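Open afternoon at Daltwood: the arm, the mug and the rest of us

The Brilteo team opened their room at Daltwood in September, and 19 of us went along to watch a robot deal with a table of ordinary things. The invitation had promised "a glimpse of tomorrow's kitchen". Tomorrow's kitchen has pink lighting and a box of tissues.

We were told the arm had practised 1,000 times before we arrived, which is more than most of us can say about the washing up. The task was to pick up a mug by itself, with no one on the controls. It takes its time. The fingers open wide, the arm comes down at a slant, and then it hangs over the mug while a roomful of adults stops breathing. I have waited for buses with less feeling.

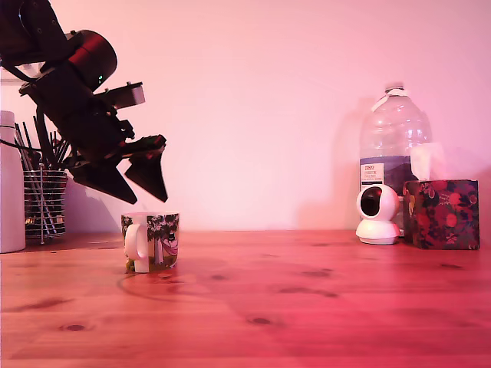 What we asked

Does it ever miss? Yes. The team said it manages 80 goes out of 100 on a good day, and were cheerful about the other 20. Someone wanted to know who buys the new mugs. The project does.

Why so much clutter? A bare table is too easy, they said, so the arm has to cope with a wire holder full of utensils and a big water bottle at the back.

Can it make tea? No. This was asked three times, in slightly different words, and the answer stayed the same.

Next visit

Lakudton have offered to show us their sorting line - date to follow. Sign up at the front desk if you'd like a place. Tea will be made by hand.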